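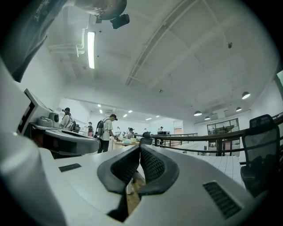
Gripper fingers, mesh pads on the inner faces.

Friday, January. Paddle shed, Morholm.
Patched the Busto tandem on the keel line, 4 layers of glass, 80 grit between. Left clamped until Monday.
Spanos single: rudder cable frayed at the left pedal, swapped both sides. Footrest still sticks.
Tour kayaks on the Clutberg run logged 2,227 km last season. Hatch seals going on the older ones, need to order 62.
Spray skirts not checked yet. Start with the small sizes.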